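Girbridge Stores Course, Handout 3: Sorting small goods in open bins
Issued March 24, 2025

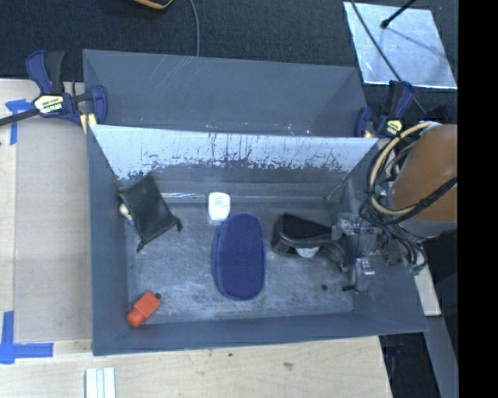
One reader of the December draft asked whether pouches and hard cases should share a bin at all. They may, provided each item can be lifted out without moving another.

Points for the session:

Grey bins with slanted sides lose floor area towards the base. Plan the load by the floor, not the rim.

Soft goods, such as a drawstring pouch, tend to lean on the wall and hide smaller items. Check beneath them first.

Oval cases go flat, one layer only.

Scuffs and flaking on the inner wall are wear and are not entered as damage. A split rim is.

Limit per item: 200 g. Heavier goods go to the Morville shelves, bay 76.

Reading: Puvby stores manual, p. 328.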